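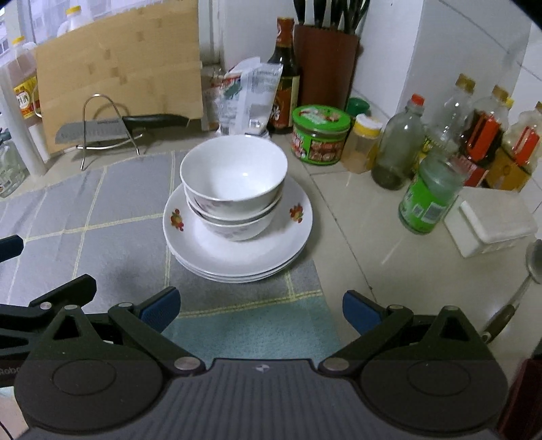
Subject: Re: [chores] Is it time for a kitchen robot yet?

Hello all,

I read the earlier message two times before answering, so I hope I understand it correctly.

> We looked at the Kuder arm for the staff kitchen in Mukmont. The seller
> says it can put away dishes "in any normal home." We have nine people
> eating lunch and the dishes are always the problem. Does anybody on the
> list believe this claim? I would pay for it if it is true.

My short answer is no, not this year. Picking up one bowl is mostly solved. In our tests at Pudon the arm did 1242 pickups of single bowls and plates from a clear table, and it failed in only a few of them. When we put three bowls on top of three plates, it became a different job. The rims are close together, white on white, and glossy, so the depth reading is poor exactly where the finger must go. Often the arm took two bowls when we asked for one. A person feels this by the weight and corrects it without thinking.

The second difficulty is the counter. Sellers show you a counter with one cup on it. In a normal home there are sauce bottles against the wall, open food packages, a knife, a cutting board that only leans. To move the plates you must not touch the board. Also there can be a cloth under the plates, and when the gripper pushes a little, the cloth comes too — we lost a bowl in this way in July.

I know that the Rawashdeh group reports better numbers with stacks. They have collected 3556 demonstrations made by hand, and we have about 1000, so perhaps it is a question of patience. But I did not see their results on a kitchen that was not their own.

My advice for Mukmont: ask the seller to do it in your kitchen, after lunch, before anyone has cleaned. Do not move the bottles for him. If he agrees, please write to the list how it went. I would like to be wrong on this.

With kind regards from Pudon

Contact the list owner | Copyright the chores list and its contributors | Back to top
Last updated: July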